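The Clock That Made Me Late

I bought my first wind-up clock at a yard sale in Tilitz because I liked its face. It was a Winent, cream dial, skinny black hands, and a tick you could hear from the driveway. I put it on the kitchen shelf, wound it up and missed a dentist appointment on Thursday. The thing was losing 23 minutes a day! Any sensible person would have gone back to the clock on the stove.

I went looking for a repair shop instead, and found Lionel Staniforth, who works out of a narrow place next to a bakery and opens whenever he's done with his coffee.

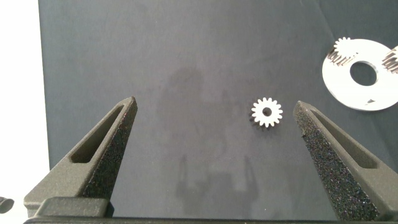
Does a wind-up clock have to be wound at the same time every day?

It helps a lot. The spring pulls hardest when it's freshly wound, so a clock that gets its turn of the key every morning will keep steadier time than one you wind when you happen to remember.

I do mine while the kettle is on. Lionel charged me 80 dollars for the cleaning (I'd paid 2 for the clock, and yes, my husband brought that up) and sent me home with orders to leave it alone for a week before touching the speed lever.

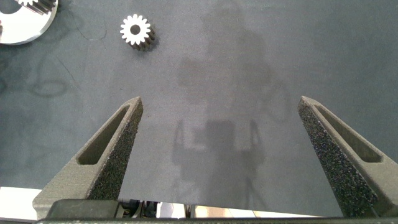
What hooked me was how little there is to a clock once you learn what's pulling on what. A spring turns a wheel, that wheel turns a smaller one, and so on up the line until something ticks. It's the same idea you get from the small white gear with the rounded teeth and the bigger round piece in the corner – put a little gear against a big one and the little one has to spin faster to keep up. I must have explained this at three dinners now, with bottle caps and saucers.

Then came the second clock, and the third. Virkunero travel alarms are my weakness, the folding kind with a snap, and there's a Suksawat mantel clock in the hall that strikes four when it means five. I've gotten used to adding one. 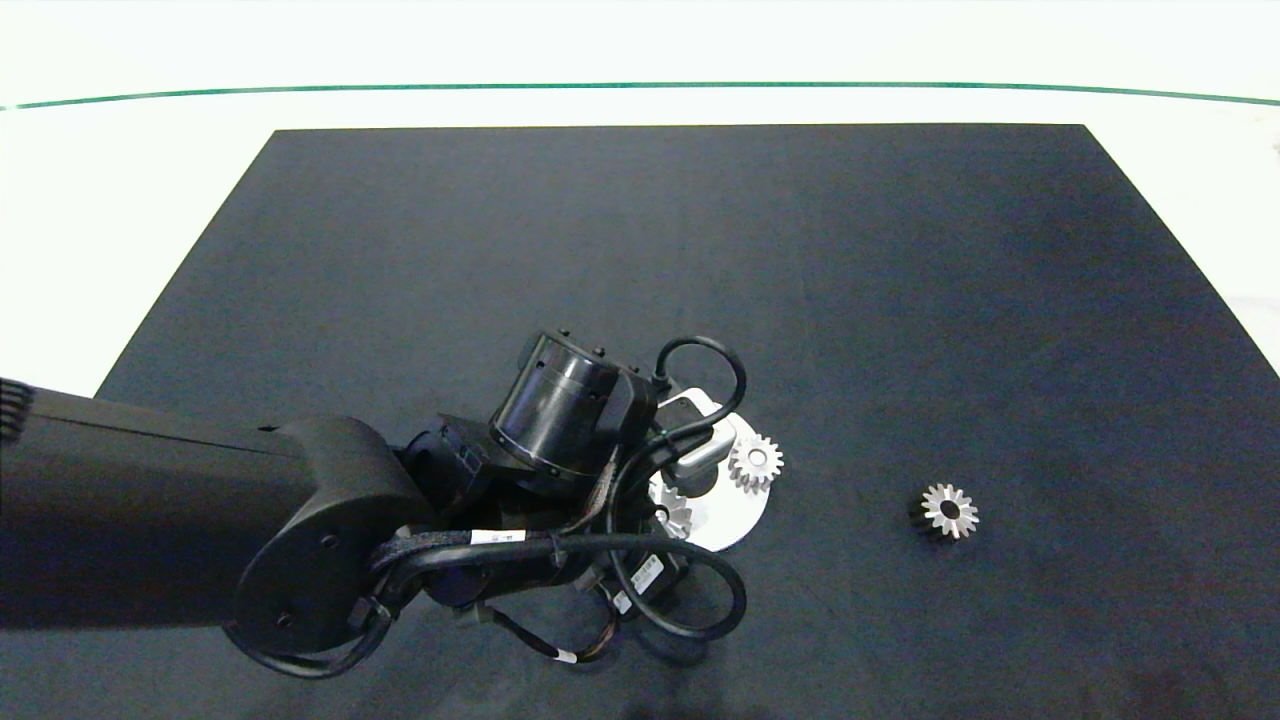 Black mat on a white tabletop.

If you're tempted, buy something plain that already runs, even badly. Give the key a gentle turn before you pay. If it spins freely forever, the spring has let go, and you're looking at a real bill.

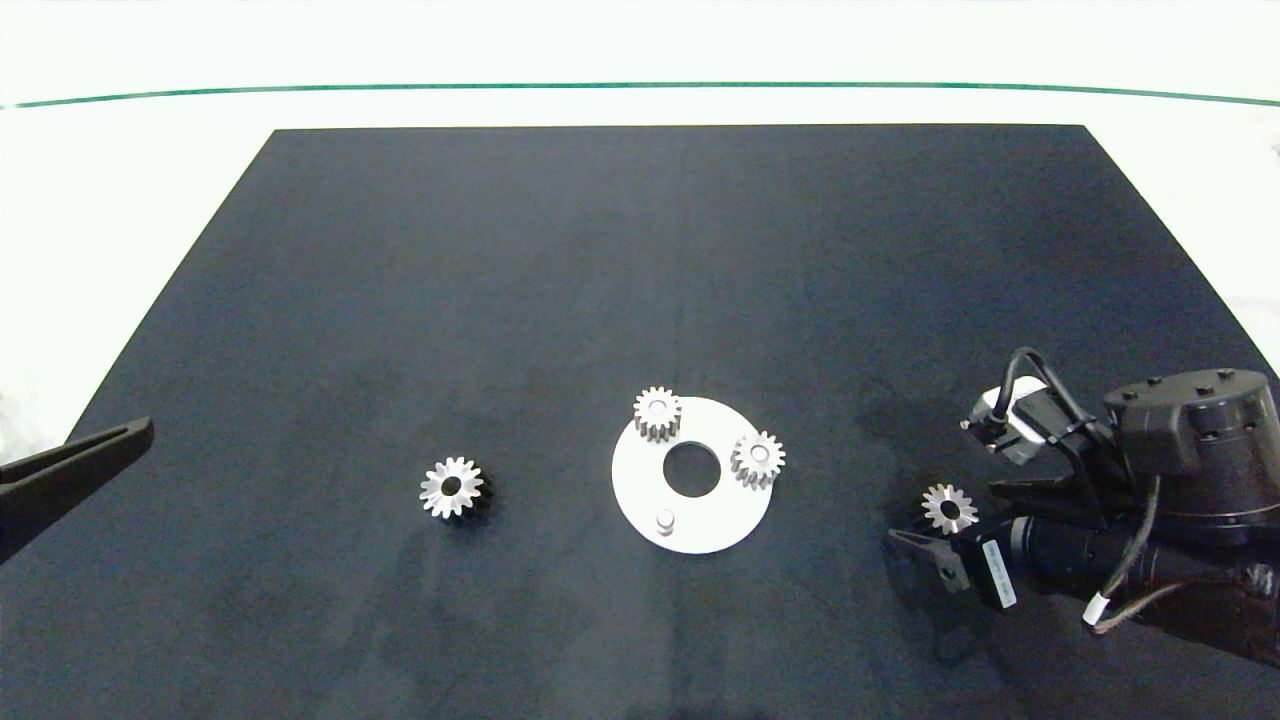
Dark cloth, faintly streaked.

My Winent loses two minutes a day now. I set it right on my way out the door, and I've made every dentist appointment this year.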